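**21 Aug 2026** — bench two, Dadis pair, box pick-and-place

Writing this up before the weekend so Krum doesn't have to guess from the logs on Monday. Short version: the right arm had a runaway at the wrist, we hit the power, no one got hurt, nothing snapped as far as I can tell. Long version follows because I want it all in one place (and because I spent the whole afternoon on it!).

We were on the usual job. Reach for the small box, close, lift, put it down. The left arm was powered but holding still, and both arms were on the one supply at the back of the table, which matters later. I had the laptop up on its stand next to the supply and was only half watching, I'll admit. We'd logged 732 good cycles on this setup and I had gotten lazy about it.
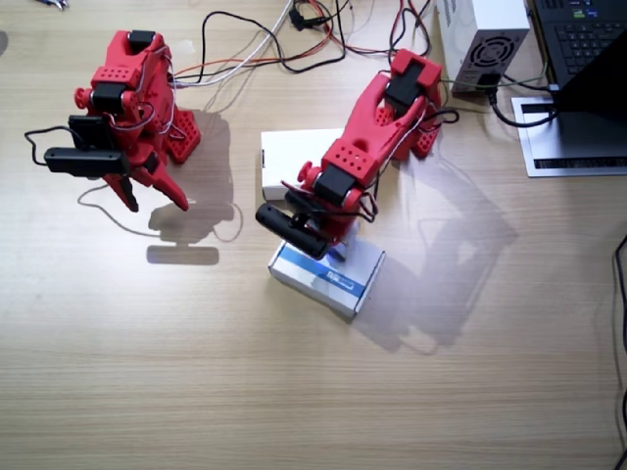 *Bench two, both Dadis arms. Right gripper over the small box, supply and laptop at the back.*

Somewhere in the next run the wrist servo on the right arm stopped following. The command said hold, the arm said nope. It swung hard one way, came back, and swung again. Krum Stojanović was closer than I was and pulled the cord on the supply. I reached for the keyboard first, which was the dumb choice — the stop command goes down the same bus that was already in trouble.

What the log has:

- Last good position reply from the right wrist is at line 1,468. After that it's timeouts, with a couple of garbage values mixed in.
- The controller kept using the garbage values as if they were real. That's our bug, no excuse.
- Left arm replies are clean all the way through.
- Position error hit 115 ticks before the cutoff. The limit in the Abera config was supposed to trip well below that, and it never tripped.

I went through the wrist camera frames after. I was hoping for a nice clean look at the box and the gripper tip, and there are some, but when the arm is really moving you get streaks. In the blurred one below I can make out a white box with a dark band and a little colored logo, the red part at the bottom, and a cable curving off to the right. The print is mush. No way to measure anything off that.

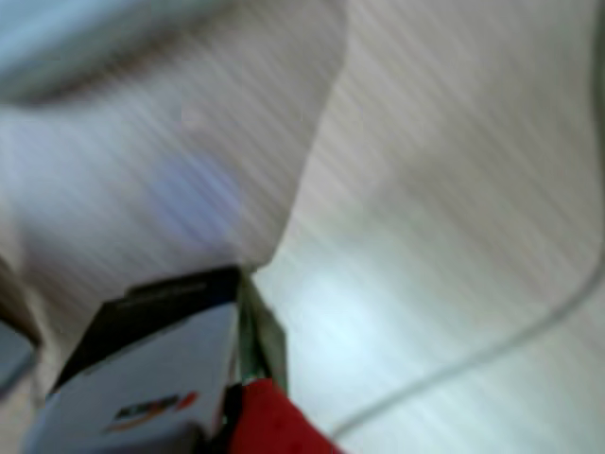 ## Chasing it down

First guess was the servo itself, so I swapped in the spare from the Cutholm drawer and ran the wrist alone with the gripper empty. Fine for ten minutes. Put the old servo back, also fine for ten minutes. So much for that.

Second guess was the cable, and I think this one is right. The wire loop at the wrist has very little slack when the arm reaches far and low. I held the arm out by hand with power off, put the meter across the data line, and wiggled. With the wrist rolled all the way over, the reading drops out. Roll it back and it's solid again. Did it over and over and got the same thing, so I'm pretty happy calling it a bad crimp at the wrist connector.

Third thing, and the one that bugs me more: a loose wire should make the arm stop, and ours took off. The limit check lives in the Mosness branch and I never merged it into what we run on this bench. I was sure I had. Krum was nice about it.

Also had a look at a sharper frame to check whether the camera had shifted on its mount. Wood grain is readable, the big white box is up in the corner, and the gripper tip just pokes in at the bottom. There are some pale see-through shapes on the left that I can't explain yet, could be reflections, could be smear. I'd like to see a few more frames before I say anything about the camera.
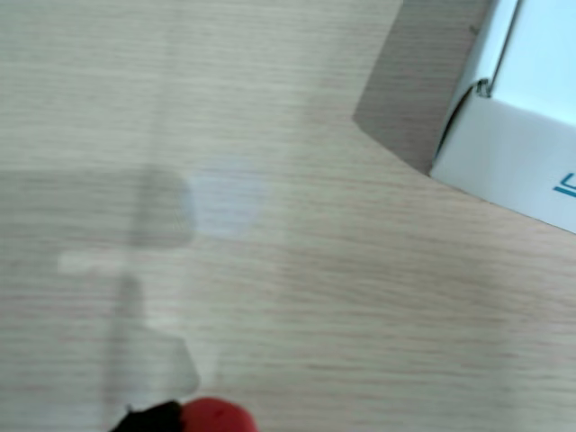 ## To do before anyone powers the right arm

- New crimp on the right wrist connector, with a longer loop. Tie it down so it can't pull at full reach.
- Merge the Mosness limit check. Then test it by unplugging the data line on purpose, arm low, gripper empty.
- Throw out any position reply that jumps more than the joint can move in one tick. Two bad replies in a row means torque off.
- Put a real stop button in the supply line, front edge of the table. Reaching over two arms for a power cord is a bad plan and I don't want to do it again.
- Tidy the cables at the back while we're in there — I couldn't tell left arm from right arm without tracing them by hand.

Right arm is unplugged and tagged. Left arm can be used on its own, hands off the table while it's live please. Krum has the crimp tool.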